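Print this | E-mail this

Cetgate lounge gets its big tidy

The ground-floor lounge at Cetgate is finally getting its turn! Sorting began in February, and the dark green leather sofa is staying, to the delight of everyone who has ever napped on it.

"I'd have carried it home myself," said Jolien Declercq, who is running the clear-out with Cristian Apaza. Plastic buckets and baskets are doing most of the work, with cloths and small odds and ends going in first.

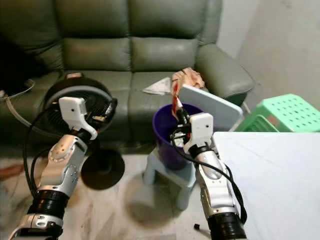
Anything still good goes to the Prostovier swap shelf, which took in 642 items last year. Doors open at 2 p.m. and tea is on!

Related items
Petrenko hall gets 60 new chairs
Brukska swap day draws 160

We use cookies. Accept | Settings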